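Handout 2: The Havness Hand-Held Gripper Kit
Service robotics, evaluation of commercial kits
Revised 10th July

1. What is on offer
Findis sells the Havness as a kit for recording manipulation by hand, without an arm. The operator holds the gripper, does the task, and the recording is used later to train a policy. The version reviewed in these notes is the one Findis has shipped since February.

2. Fingers and linkage
Two flat parallel fingers with padded inner faces. The pads matter most on cloth, where a bare plate tends to slide off a fold. Check the linkage screws before each session — play in the linkage shows up later as error in the recorded opening width.

3. Storage and export
The Ukum software holds 4,000 episodes per project. Export is in batches of 100. Failed grasps should be labeled and kept, as the Siddiqui exercise in the next handout depends on them.

4. Knitwear as a test case
Knits stretch, and a pinch at one point moves fabric well away from it. Grade each attempt on where the fold is taken and how much of the garment follows. A pinch too close to a ribbed hem often picks up both layers.

5. Open points for the review
Grip force is not logged. The vendor lists it as planned, with no date. Score the kit as delivered.
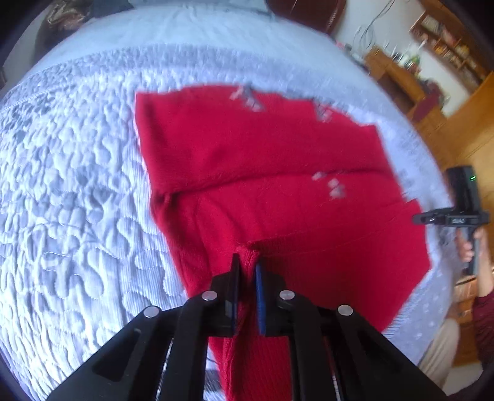 Reading time: 2 min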